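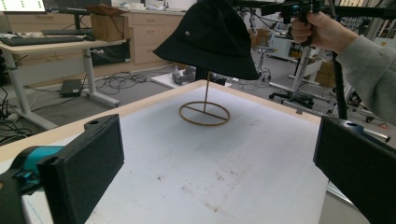
Hats Off: Where Handheld Demos Help and Where They Don't

Weidong Long
18 June 2023
4 min read

Opening, keep it loose

Hi everybody, thanks for staying past coffee. I'm Weidong, and I'm going to spend my slot on hats. A bucket hat, a wire stand, and the question of how a policy learns to take one off the other using only demos from a person holding a gripper. (Pause. If they laugh, great. If not, go right to the method.)

The method in one breath

We don't teleoperate anything to get the training data. A person picks up the gripper, walks to the table, does the task by hand, and the camera on the tool records what the tool sees. Then we train on that and run it on the arm later. For this project, which we call Jokik, we collected 1,254 demos of hat tasks -- on the stand, off the stand. After filtering we kept 1,000 of them for training.

Somebody always asks why hats. Cloth on its own is hard, a rigid object on a stand is pretty easy, and a hat sits right in between. The brim droops, the crown folds in when you squeeze it, and the thin rod disappears from view as soon as the brim comes down over it. I love this task. It's such a pain!

Slide on the hardware (slow down here)

Mention the soft pads. We went through a bunch of finger surfaces, and hard plastic kept letting the brim slide. Say something about the linkage too, and that the pivots have bushings so the thing doesn't get sloppy after a long day of collecting. Don't get stuck on this slide like I did in the practice run.
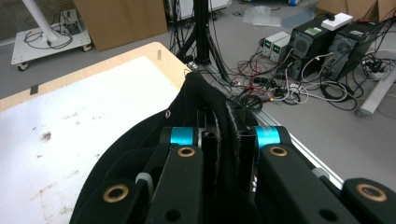

Busisiwe Jacobs asked at the practice talk whether the pads were doing all the work, and whether a plain gripper with a smarter policy would have gotten to the same place. Good question, and I didn't have a good answer that day. So we went back and ran it. Same policy, hard fingers, and the drop rate went way up on lifts and barely moved on placing. So yes on lifting, the pads matter a lot. On placing it's mostly about knowing where the rod is.

The result people should remember

If they take home one thing, it's the split by phase. We retrained on just 511 demos, picked so the rod stays in view until the last moment, and placing got better than it was with the full set. Half the data! I didn't believe it, so Hanyu reran it from scratch and got the same thing. Lifting got a little worse, and I should say that out loud before someone in the front row does.

What the policy still gets wrong: it lets go early. It gets the hat over the rod, opens up, and the crown isn't seated yet. We tried adding some 10 extra demos of slow releases and it helped a bit. I'd like a real fix by August.
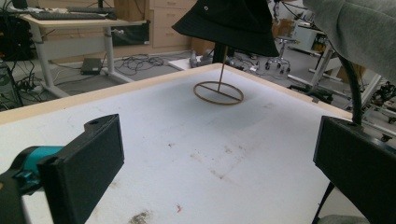
Bucket hat on the wire stand, seen from between the fingers.

Leave that one up during questions. If time is short, skip the part on the Wata comparison and point people to the poster. Shuzhen has the videos on her laptop -- ask her to start with the failures, they're more fun to watch.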